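Wrist cam mount on a home arm – where did you put yours?

tinsnips_dave
Joined December
Posts: 146

Got the second arm going in the garage last night. Same Mersha servos as the first one, new printed bracket, and I moved the camera in close to the fingers. I've been practicing on a box of Walkers vanilla shortbread, set down at an angle so the wrist has to turn a little before it closes.

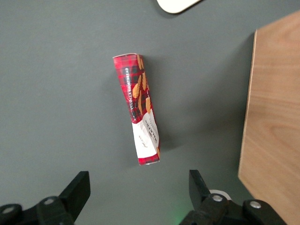
Does the camera need recalibrating every time you swap the finger pads? Only if the bracket comes off with them; pads alone don't move the lens.

jotivach_fan
I'd argue with that last bit. Thicker pads change where the grip point is, so your offset is wrong even if the lens stayed put. I redo mine every time.

tinsnips_dave
Fair, but that's one number in the config – I don't call that a calibration.

pulleyhead
Call it what you want, I skipped it once and drove a finger into the bench. What are you running for grip force? Mine crushes anything made of cardboard.

tinsnips_dave
I cap the current at 146 mA and close slowly. Still fiddling with it!

jotivach_fan
Way too low for me, the Dridalska gearbox barely moves at that. Post your config when you get a chance?

tinsnips_dave
Will do, after I clean up the comments.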